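Notebook entry, 15/02/2023
Listener photo call, second round: intake and selection

The submission window for the August theme ("Where you wait") has been reviewed against the station's archive copy. The form received 104 entries by the deadline. Raíssa Meireles has confirmed that the hashtag search and the form now draw on the same list, and duplicates have been merged under the earlier entry. Captions were kept as the listeners wrote them, including spelling.

Selection followed the procedure agreed with Mendum. Two readers scored each entry separately, without seeing the name or the account. Yiran Yin and Markos Giannakopoulos did the scoring. Where their marks differed by more than 2 points, the entry went to Marina Konstantinidis for a third reading. Bus shelters and clinic corridors were heavily represented. Entries from Garholm were few, and the on-air announcement there should be moved to the morning program.

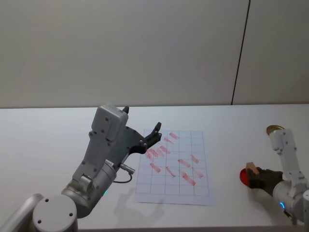 **Audience Participation Workshop, Stutivach Public Radio**

Permissions remain the slowest step. A public post with our tag is not treated as consent to publish. Each contributor must reply in writing, and any person who can be recognized in a photo must be named in the reply or the photo is held. Dionysis Ververidis has shortened the request message to about 100 words. The earlier version was often left unanswered. Please use the new text only; the old one is still in the shared folder and should be deleted.

Web gallery: captions are limited to 400 characters, counting spaces. Longer ones go back to the contributor for cutting and are not trimmed by staff. Credit lines give the full name and town, unless an account name is requested.

Open items:

- Nikolaidis to confirm whether the gallery can show portrait and square photos in one row.
- Held entries to be listed on a separate sheet, with the date of the last message sent.
- M.G. to draft the wording for the next theme. "Night shift" was proposed; check that it was not used before the archive was moved.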